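Reproofing a synthetic insulated jacket: wash-in or spray-on?
Outerwear Care > Washing and Repair

fcuadros
Posted June 9, 2022
Shell is a nylon face fabric with synthetic fill, bought used. Water no longer beads at the shoulders and the face fabric wets out in light rain. I have washed it twice with Tredard cleaner, cold, gentle cycle. Is wash-in treatment acceptable on a padded jacket, or does it have to be spray? The care label is unreadable.
Flor Cuadros

lintfilter
Spray. Wash-in coats the lining and the fill as well as the face. A lining that repels water moves sweat poorly. Close all zippers, spray evenly, wipe off the excess after two minutes.

K_Ostrow
Disagree in part. Kania wash-in has worked fine on my padded layers for several seasons. The loss in wicking is small if you wear a base layer. Spray misses the stitch lines on quilted pieces, and those are where it leaks first.

lintfilter
Stitch lines leak because they are needle holes. No repellent fixes that, whichever way it goes on.

baffle17
Before buying anything, try heat. Old repellent often recovers in the dryer on low. Lay it flat first and feel for clumps in the fill. Mine on the bed before the last treatment:
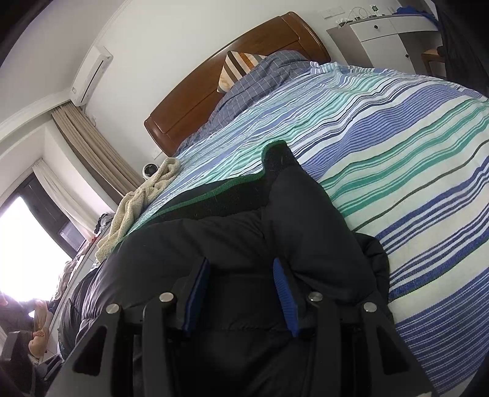 Black padded jacket, before treatment

Twenty-five minutes on low with two clean tennis balls, then a drip test at the shoulder. If it beads, stop there.

K_Ostrow
Low heat is right for synthetic fill. I would skip the tennis balls, they are for down. Continuous filament batting doesn't need to be beaten apart.

baffle17
Fair for continuous filament. Mine is short staple and it clumps.

fcuadros
How do I tell which fill I have?

lintfilter
Pinch a panel and pull the two faces in opposite directions. A sheet moves as one piece. Short staple separates into tufts.

fcuadros
Moves as one piece. I ran it on low for 25 minutes without the balls. Sleeves bead again, shoulders still wet out. Ordered the Lozano spray and will do the shoulders and hood only. I'll post the result after some rain, probably August.

K_Ostrow
Rinse the shoulders first. Detergent residue under pack straps will stop the spray from bonding.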